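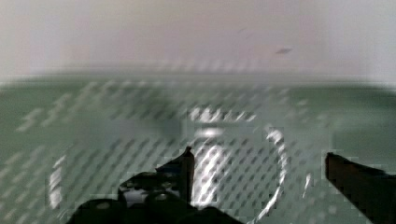
Last updated: January 18, 2021

I have been meaning to write up the green table for a while. It stands against the long wall in the back room, and it has slowly become the place where everything gets sorted before it goes into a cupboard or out of the house. Glass and clear plastic mostly, as I've been working through the tubs and dishes from the old kitchen since October.

The wall first, as I had two emails asking about the paint. It is an off-white from Lunorora, one of their trade tins, and the shade number is 724. I nearly bought 734, which looked the same to me in the shop but went yellow on the test patch at home. The 724 is a bit grey at the window end and turns slightly pink further along, depending on the light. I don't mind that. It took two coats and I haven't put anything up on it. There were going to be shelves, but then I'd have filled them.

The green is harder to answer. I bought the covering as an end of roll at the market in Nercombe and there was no label on it. It's a dull sage colour, quite flat, and it goes with the wall better than I expected. The roll was 119 cm wide, so I had to trim it along the back. I did that with kitchen scissors and it shows if you look for it. If I did it again I would use a proper knife and a metal rule.

What I like about a green top is that crumbs and dust show up, so I wipe it more often. What I don't like is that clear things more or less vanish on it. A round see-through tub put down in the middle takes on the green and all you really get is the shine off it. I have put my elbow on one more than once. For sorting glass I now lay an old white tea towel down first – it makes chips and scratches much easier to find.

The sorting itself is not very clever. Anything chipped goes straight in a box for the tip. Anything with a lid stays with its lid, and lids on their own get one week to find a partner. Round ones stack inside each other, so I keep more of those than I do of the square ones, which never seem to match even when they came from the same shop. The Elby jars are staying because the lids still seal. The cheap ones that have gone cloudy are not.

Cloudy glass is worth a go with white vinegar before you give up on it. Fill it, leave it overnight, rinse and dry with a clean cloth. It won't do anything for fine scratches from the dishwasher, and it made no difference to the plastic I tried it on.

I should mention the storage boxes too. They are Jaiswal ones, the shallow sort, and they fit under the table with a small gap at the top. I paid 284 for the lot including the delivery, and that was more than I meant to spend. They are sturdy enough and the handles haven't come off. I've labelled the short ends with masking tape and a marker pen.

Still to do: the big serving dishes, two boxes of vases, and whatever is at the back of the cupboard under the stairs. I also want to put felt pads on the table legs before they mark the floor any further. The hardware shop was out of the right size last time, so I'll try again when I go in for more masking tape.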